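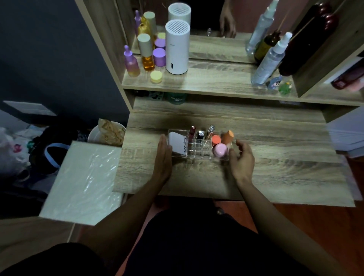 A clear organizer on a vanity desk, with a couple of lipsticks standing in the back row.

I have a strong opinion about free samples, and my family is tired of hearing it, so you get it instead. I think most of us would be better off if we stopped taking them home. I say this as a person who once owned a shoebox so full of little foil packets that the lid had to be held on with a hair tie.

My friend Anong Meesuk started this whole argument. We were in the Wenell on MacAulay Street back in July, buying one shampoo (one!), and the girl at the register dropped a handful of sachets in my bag without asking. Night cream, something with snail in it, a foundation three shades too light for me. Anong handed hers right back and said no thanks, she wouldn't use them. I was shocked. You can do that? It felt like sending back a birthday card.

I went home and put mine in the shoebox with the rest. Then it bugged me all evening, and around the time I should have been in bed I dumped the whole box out on the rug. The final number was 668, and yes, I wrote it on the back of the gas bill so I could show people. That included the hotel soaps, but not the sewing kits, which I consider a separate problem.

What got me was how old some of them were. There was a sachet from a pharmacy that closed when my niece was in diapers, and she drives now. A lot of them had gone hard in the corners, or separated into oil and a kind of paste. And I had moved that box twice! I paid movers to carry it up the stairs.

Now, I know the case for samples, because I made it myself for years. You get to try before you buy. Face creams cost a fortune and if your skin hates one, you'd much prefer to find out from a packet than from a full jar. I agree with that completely. If you go up to the counter and say my skin is dry, I'm thinking about this one, could I try it first, then a sample is a wonderful thing and the store is doing you a real favor. My complaint is with the other kind, the fistful that gets thrown in at the end. You didn't want it, you don't know what it's for, and one packet is good for maybe two uses, so even if it's lovely you can't tell much. I have never had my skin changed by anything in two days except a sunburn.

And it works on us, which I think is the part I mind. My cousin Kanyarat Tanasarn worked a cosmetics counter for nine years and she told me people would add a second lipstick they hadn't planned on just to reach the gift level. She did it too, on her own staff discount. The gift was a zippered pouch. She has so many zippered pouches that she keeps the smaller ones inside the bigger ones – I've seen the drawer. I'm not laughing at her, I have four from the same place.

My mother-in-law's friend Najwa Khasawneh disagrees with me on all of this, loudly. She says samples are for travel and guests and I'm being a snob about it. She does fly a lot, and she does put a little dish of them out when people stay, and I'll admit I used one of her hand creams at Easter and liked it fine. So okay, if you're Najwa, carry on. But I take one trip a year, and on that trip I pack my regular bottles every single time, because I get nervous about using something new on vacation and breaking out in all the photos.

The thing I'd like stores to do is very small. Ask first. "Would you like any samples today?" is a short sentence and it would have saved me most of a shoebox. The Gronex near my work has started doing it, and the line doesn't move any slower that I can see. People say yes if they want them. An older man ahead of me said yes and then asked very specific questions about hand balm, and he left with exactly the one he was after.

As for my own pile, I kept the sunscreen that was still in date and a few things I'd really been curious about, and those live in a cup by the sink where I have to look at them every morning. When a packet gets opened it gets finished. The rest went out with the trash, and I felt guilty about all that foil for a good week, and I still kind of do. I'd be glad to hear if anyone knows a place that takes unopened ones, because the shelter I called only wanted full sizes.

I still slip up. Last week I came home with a tiny perfume I didn't ask for, and it's very pretty, and it smells like my third grade teacher. Anong says I have to give it away by the weekend. I've told her I'm thinking about it.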